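Datasets > Votia > Two-Hand Soft Objects

2 min read

# Votia soft objects

1,519 episodes of two-arm handling, recorded at Kimholm by Ingeborg Ehlers. Balloon episodes are in `balloon/`, with one arm gripping and the other touching — both hands are logged.
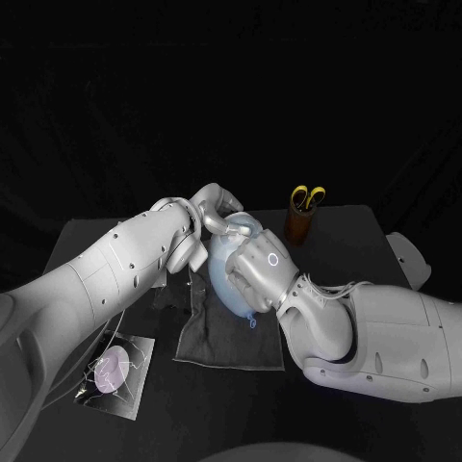

Each episode has head camera video, joint positions and a short text label. 200 episodes are held out for testing. Do not train on them.

Known problem: 85 episodes have no label. Bhupendra Malhotra is adding them for the July release.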